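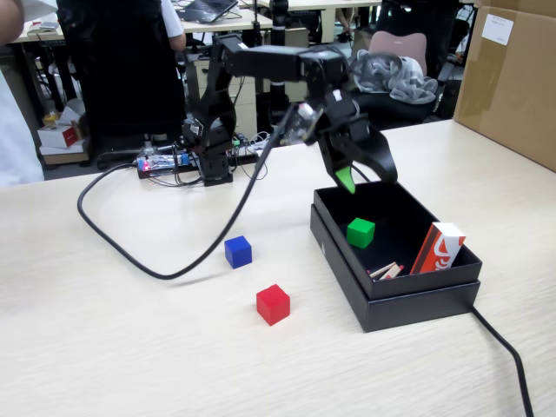
The puzzle swap is back in February, and I could not be happier about it! Last winter we had 188 jigsaws change hands in one evening at the Villalba Street library, and I went home with three under each arm and a grin I couldn't get rid of. If you've never been, bring any puzzle you've finished with, put it on the tables, and take home as many as you brought. One thing we learned the hard way is that tables fill up fast once people start opening boxes to look at the pieces (and you should look at the pieces!). Please open yours and set the box down on top of its own lid, so the two together take up hardly more room than the box did shut. Lids wandered all over the place last time, and Huiling Lu spent a good part of her holiday break matching the leftovers.

Now, the puzzles themselves. Everyone asks what size to bring, and my answer is whatever you liked doing. The 504-piece ones are always the first to go, I think because you can finish one over a weekend and still cook dinner on the same table. But there's a real crowd for the monsters too. Zhuoran Lü did a night sky last spring that was nearly all dark blue, and he's bringing it back for anyone brave enough. He sorted the pieces by shape into muffin tins, which I have now copied and will never go back from.

We're also having a kids' table again. The puzzles there run up to 88 pieces, and if you have any with chunky pieces and animals on them, oh please bring those, they get loved to bits. Intan Tarigan has been mending torn boxes all month with plain white glue and strips of cereal carton. She'll show you how on the night if you bring a sad one along. The trick is in the corners: glue the strip on the inside, hold it with a clothespin, and leave it alone until morning.

A few small things. If a piece is missing, write it on the lid in pencil, and tell us where the hole is if you remember. A puzzle with one missing piece is still a lovely puzzle! Put your pieces in a zip bag inside the box, even if the box is a good one. And if you have a roll-up mat you don't use, Yichen Meng is starting a lending shelf for them by the front desk.

We have 68 names down already as of December 27, 2022, and there's plenty of room for more. Add yours to the sheet at the desk, or just turn up with a puzzle. Peiyu Zhong is making her ginger cookies again, so please wipe your fingers before you touch the night sky.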